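Chapter 4
Knitted Fabrics: Structure, Stretch and Recovery

4.1 Introduction

Woven fabrics, treated in the previous chapter, are made from two sets of yarns that cross at right angles. Knitted fabrics are made from loops. Each loop is drawn through the one formed before it, and the cloth holds together only as long as every loop stays linked to its neighbors. This difference in structure accounts for most of the differences in behavior between the two classes of cloth: knits stretch more, crease less, and can unravel from a single broken yarn.

The chapter deals mainly with weft knitting, in which one yarn runs across the width of the fabric and forms a full row of loops before moving to the next. Warp knitting, in which many yarns run lengthwise and each forms its own column of loops, is covered briefly in Section 4.6. Students who have not worked with a hand frame should read Appendix B before starting the exercises.

4.2 Terms

A horizontal row of loops is called a course. A vertical column of loops is called a wale. The number of courses and wales in a given length is the stitch density, and it is always stated for the relaxed fabric. A loop pulled through from back to front shows a V shape on the face and is called a knit stitch. The same loop seen from the other side shows a curved bar and is called a purl stitch.

Plain jersey has knit stitches on one face and purl stitches on the other. The two faces pull unequally, and a cut piece of jersey therefore curls at its edges: toward the back along the sides, and toward the face along the top and bottom. Rib fabric alternates wales of knit and purl stitches. The knit wales come forward and the purl wales fall behind them, so that the fabric closes up sideways when it is at rest. When pulled across its width it first unfolds and only then begins to stretch its loops. A one-by-one rib lies flat when cut and extends much farther in width than in length.

For this reason rib is the usual choice for the openings of a garment. A cuff must pass over the hand and then close on the wrist, and a neckband must pass over the head. In children's clothing the demand is greater, as the head is large in proportion to the neck and the garment is put on and taken off many times a day.
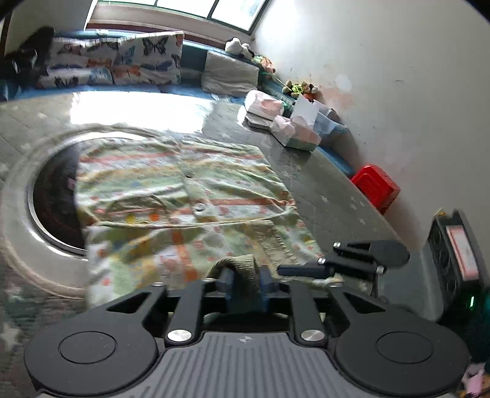
Figure 4.1 Ribbed cuff on a child's garment.

The ability of a rib to return to its resting width is called recovery. It depends on the fiber, the yarn twist, the stitch density and the finishing of the cloth. Cotton has poor recovery by itself, and mills often add a small share of elastane to cotton rib. Wool recovers well because of the natural crimp of the fiber. Recovery is tested by holding a strip at a fixed extension, releasing it, and measuring the length that remains after a set rest period.

Sengar and Seok followed this method in their study of rib samples from the Vomley mill. Strips were cycled 4000 times at a low load and measured at intervals. Most of the lasting growth took place early in the test, after which the curve became nearly flat. The full data for sample 709, a cotton rib without elastane, are given in Table 4.2 and are used in the worked problem at the end of Section 4.4.

4.3 Loop Length

The most important single quantity in a weft-knitted fabric is the loop length, defined as the length of yarn in one complete stitch. It is found by marking off a known number of wales, unraveling one course between the marks, straightening the yarn under a light tension, and dividing its length by the number of wales.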